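About Flelus

Flelus writes the software that sits between a camera and a robot arm. We began above a bicycle shop, when Siriporn Sriwong and Bontu Lencho were both fed up with rewriting the same grasp planner for every new job and decided to do it properly, once. There are 10 of us now, and we still argue about coordinate systems over lunch!

Our main product is Nicholas, a planner for picking mixed objects out of bins. It takes in whatever the cameras can see, suggests places to grip, checks each one against the walls of the bin and the arm's own joints, and picks a path in. Si-eun Chae looks after the perception side and is very fond of awkward shapes – handles, rings, anything see-through.

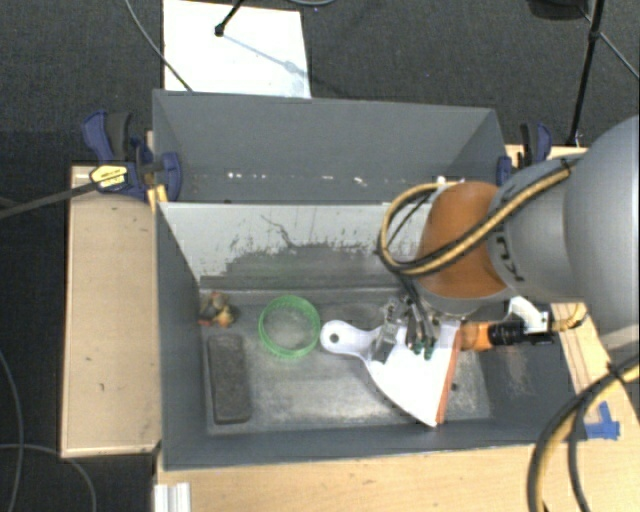
Bin picking on the bench: the gripper at the dustpan, with a green ring next door.

We also make Jiltia, our replay tool. Every attempt is logged, so you can step back through it and see which grips the planner turned down and why. Theerawat Jaidee built the first version for himself, and now we can't imagine working without it.

Wednesday afternoons are open bench time. If you have an object you think will puzzle Nicholas, write to Sunee Yensuk and bring it along – we'd love to try it.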